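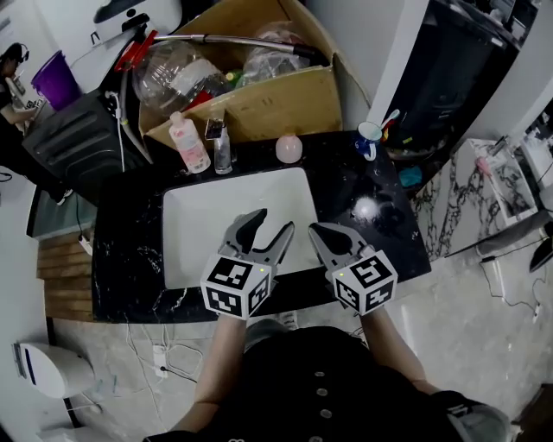
Diễm Mai

Hi again, reopening this one as my Honow park pass is still stuck on "pending" and the gates won't take it. I bought the family annual pass for Brelwood back in November, $400 all up, and it scanned fine until the app updated. Now my two kids show as active and I don't!

What I've tried so far: logged out and back in, deleted the app, reinstalled it, and used my husband's mobile (same thing). I also rang the helpline and sat on hold for almost 40 minutes before it dropped out — not my favourite arvo.

Update, Sun 19 July: Ignacio from guest services got me to unlink the pass and add it again using the number on the receipt. It went from "pending" to "not recognised", so I've put it back how it was. He's passed it on to Uriel in ticketing. Could you please email me a paper pass in the meantime? We've got the water slides booked for the school holidays.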